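Zwischenbericht an den Förderer, Mädchenberatung Hellitz
Zuletzt aktualisiert: Dezember
Drucken | Per E-Mail versenden

Kurz vorweg: Bericht kommt knapp, die Abrechnung folgt separat. Zeitraum wie im Antrag.

Schulworkshops zu Einvernehmen und Grenzen: 67 gehalten, Klassen 8 bis 10. Damit 1791 Schülerinnen und Schüler erreicht. Flarnimmont-Schule erst im zweiten Anlauf, Elternabend vorher war zäh. Frage aus dem Publikum, warum die Mädchen überhaupt auf solche Partys gehen. Wir haben den Teil zu Schuldzuweisungen danach an den Anfang gezogen, läuft seitdem besser. Jungengruppen getrennt, dann gemeinsame Runde.

Beratung: 456 Gespräche, davon viele per Chat, meist abends nach 20 Uhr. Wartezeit auf einen Ersttermin derzeit drei Wochen, zu lang. Offene Sprechstunde jetzt montags, wird angenommen. Begleitung zur Anzeige in neun Fällen, mehr schaffen wir mit der jetztigen Stundenzahl nicht.
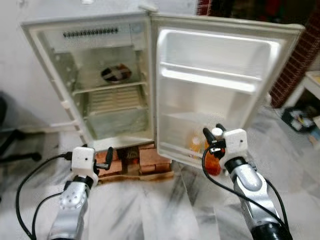
Foto: Mädchenberatung Hellitz

Fortbildung Lehrkräfte: zwei Termine mit Pappas durchgeführt, der dritte verschoben (Krankheit). Rückmeldungen gut, Wunsch nach mehr Fallbeispielen. Handreichung liegt als Entwurf vor, Druck von 300 Stück bei Plondix angefragt, Angebot steht noch aus.

Offen:
- Chat-Moderation am Wochenende, Stelle nicht besetzt
- Übersetzung der Elterninfo, erst zwei Sprachen fertig
- Umwidmung Restmittel Fahrtkosten in Honorare, bitte um kurze Rückmeldung ob das ohne neuen Antrag geht

Nächste Schritte: Nachholtermin Fortbildung, Auswertung der Fragebögen, dann Handreichung final. Zahlen zu den Fragebögen reichen wir nach, sobald die Eingabe ferig ist.

Projektleitung, Mädchenberatung Hellitz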